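Learning to like the early shift

So I'm three weeks into getting up at 5, and I have to say it's going better than I thought it would! The first few days were awful (I put orange juice in my coffee, twice), but my body seems to have given in.

The trick for me was bedtime. I used to read on my phone until 11 or later, and now the phone charges in the hallway and I'm under the covers by 9. I bought a plain little Skovel alarm clock, no radio, no lights, just a very rude beep. 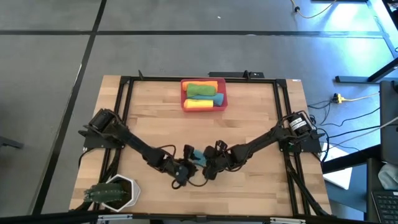 The other thing was breakfast. I can't eat a real meal that early, so I make a jar of oats the night before and have half at home and half at 10, when everybody else is getting their second coffee.

And the walking! I get off the bus at Grundby now, one stop early, and go the long way past the bakery. My step counter said 2,037 before I'd even hung up my coat this morning, and I was so pleased I told the whole break room.

I do miss late movies, and I fell asleep at my sister's birthday dinner before the cake came out. She has forgiven me, mostly.
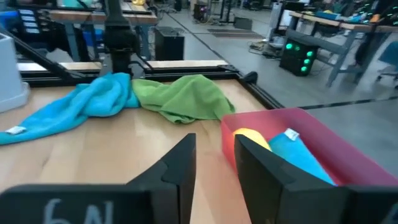 What I'm trying next

A nap at 3 on my days off, 20 minutes, with the rude clock set. I'll let you know how it goes.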